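Liner hook

A liner hook is a small wall fixture used to keep trash can liners, or a bag holding them, close to the container they are meant for. It is usually mounted directly above a wastebasket or bucket, at a height that can be reached while standing. The term is used in building maintenance and housekeeping manuals; in homes the same arrangement generally has no particular name.

The practice is found mainly in rooms without cabinets, such as small offices, hallways, utility rooms and rented bedrooms, where a box of liners would otherwise have to be stored elsewhere. Some users hang a single bag ready for the next change. Others hang a pouch or an outer bag with several folded liners inside.
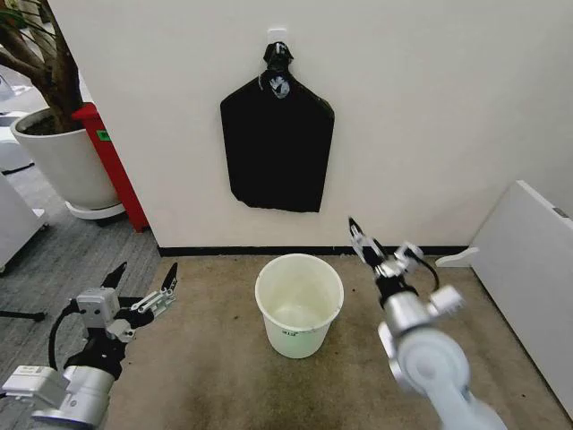 Hooks and mounting

Early liner hooks were screwed into the wall or hung from a rail. Adhesive hooks have largely replaced them in rented rooms, as they need no drilling and can be removed when a tenancy ends. They are suited to smooth painted surfaces and hold poorly on textured wallpaper or dusty plaster. The load is light, and most failures come from sideways pulling at the time the bag is taken down.

Manuals differ on height. The housekeeping guide of the Isosby residence halls places the hook 30 inches above the rim of the container, while the Roltthorpe guide asks only that the bag hang clear of the baseboard and of the open top. A bag hung too low tends to be caught by discarded items and may end up in the container with them.

Hanging the bag

Plastic bags seldom have a loop of their own, and a hole punched for the hook will tear. The usual method is to gather the top of the bag, twist it into a short neck and knot it, leaving enough plastic above the knot to pass over the hook. Bags hung this way take on a characteristic outline, narrow at the neck and sloping out to two shoulders before the sides run down. Fabric pouches keep a similar shape when gathered at the top – one reason the two are easily confused at a distance.

Changing the liner

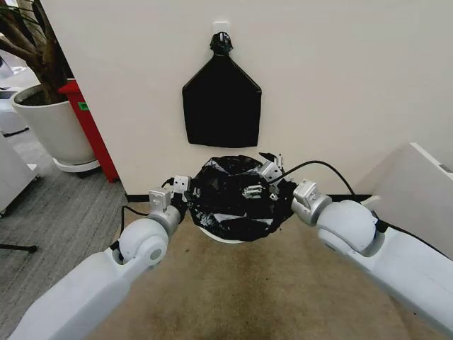
Changing a liner begins with loosening the bag from the rim on all sides, so that trapped air can escape before the top is closed. The edges are then brought together over the middle and lifted evenly. Thin plastic bulges and creases as it is gathered, and dark glossy bags can stand up in wrinkled folds well above the container, with the white rim showing only at the front. Pulling on one side alone places the strain on a single seam.

Once the full bag has been tied and removed, the inside of the container is checked for leaks and wiped if necessary. The fresh liner is shaken open, lowered in and folded over the rim. A liner that is much too large will slip inward under load, and the excess is commonly taken up in a knot at the side.

The Kirui building, a shared office block in Sisska, adopted liner hooks for all of its small containers one October. Its records for the following 12 months list 2,817 liner changes, carried out from a stock divided among almost 400 hooks. The central supply closet was kept for larger sizes only.

Criticism 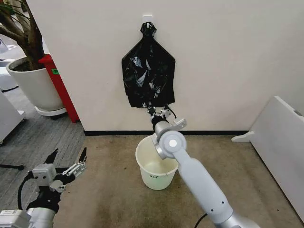

Léonie Boyer has objected that a bag left on open display makes a room look unfinished, and that a few spare liners folded flat in the bottom of the container, beneath the one in use, serve the same purpose without any fixture. Supporters of the hook reply that liners stored in this way are soiled whenever the upper bag leaks. Several manuals permit both methods and leave the choice to the occupant of the room.

See also

Bin bag
Wastebasket
Adhesive hook
Housekeeping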